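About Zaleo

Zaleo writes perception and planning software for robot arms that work in home kitchens. Yufang Jiang and Anouk Vandenberghe started the company in January with one arm and a rented kitchen. We are now a team of 12.

Our main product, Noria, estimates the pose of knobs, handles and lids, then plans a contact path for each. The planner replans every 100 ms. Reflective trim and glossy counters remain the hardest inputs for our depth filter.
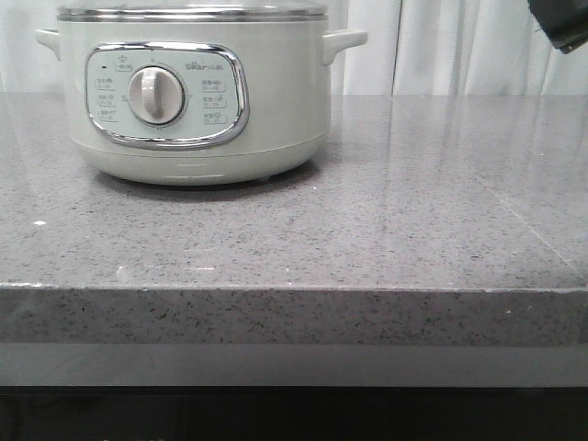

Rotary dial and chrome bezel on a Bear electric cooker.

Farahani, our logging tool, replays any run from its recorded joint states. The regression suite holds 182 test cases.

Page updated December 28, 2021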